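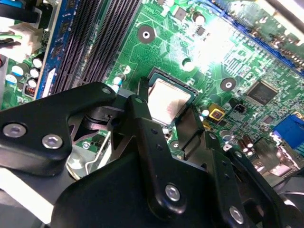 > How do I get the old thermal paste off the processor before refitting the cooler? The last lot has gone hard and I would like to leave the chip in the socket.

Use isopropyl alcohol on a lint-free cloth, wiping from the edge of the heat spreader towards the middle. Put the alcohol on the cloth and keep it off the board. If the paste is hard, lay the damp cloth on it for 5 minutes and wipe again. A plastic card will lift what remains. Do not use a screwdriver.

Faint smudges on the metal afterwards are harmless. I have refitted coolers over worse and seen no change in temperature.

> The Rathjen notes say to take the memory out first. Is it needed?

Not for cleaning. A module in the outermost slot is well clear of the cloth. It matters only if your cooler overhangs the slots, as the larger Drurov one does. Check the height before you spread any new paste.

> How much paste, and how tight?

A blob the size of a small pea in the centre. Lower the cooler straight down and do not slide it. With a screw-down cooler, start all the screws by hand, then tighten opposite corners in turn, 2 turns at a time, until they stop.

Run it under load for a while and note the reading. My fan settles at around 2,000 rpm with the Hundirport case closed. If yours goes straight to full speed, lift the cooler and look at how the paste has spread. Clean both faces again before you refit it, as paste that has been pulled apart traps air.

The Kultadness board manual has the socket drawing near the back.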